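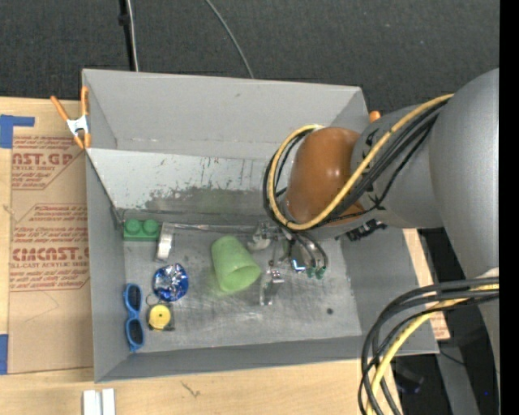

Saturday, April 30, 2022

I finally got around to the catch-all bin this morning, the one I'd been promising to deal with since January. If you've been reading along for a while you know my theory of catch-all bins, which is that every house needs exactly one and every house has at least 3 (we had four until the one by the back door went to my sister's, where I'm told it is thriving).

The trouble with a bin like this is that everything in it is perfectly good. A green toy brick belongs in the tub upstairs with the other 2,000 of its relatives, and it would take me less than a minute to walk it there. The little tape measure with the yellow face is one I'd reach for all the time if it lived in the kitchen drawer. Same with the blue sunglasses - I bought another pair at the drugstore in Tustine last summer because I was so sure these were gone for good! And there's the pale green cup, which had no business leaving the kitchen in the first place.

So I've made myself some new rules, and I'm writing them down mostly so I'll be embarrassed if I break them. Anything that already has a home goes home the same day. Anything without one gets 90 days in the bin, and after that it goes in the donation bag I drop off in Plosodell when I'm out that way for groceries. Toy bricks are exempt from the deadline, as I value peace in my house.

I did think about buying dividers. The Tallier ones are lovely, and I spent far too long looking at them the other night with a cup of tea going cold beside me, but I know how it goes with me and dividers. I fill every little section and then start a pile on top. An open bin keeps me a bit more truthful, I think, and it's easy to tip out and wipe down. This one has plenty of scuffs and scratches already and I don't mind a single one of them.

Next up is the hall closet, where there are tote bags inside of tote bags inside of one very tired suitcase. I'm giving it until the end of next weekend, or the one after if the weather's nice and the garden wants me.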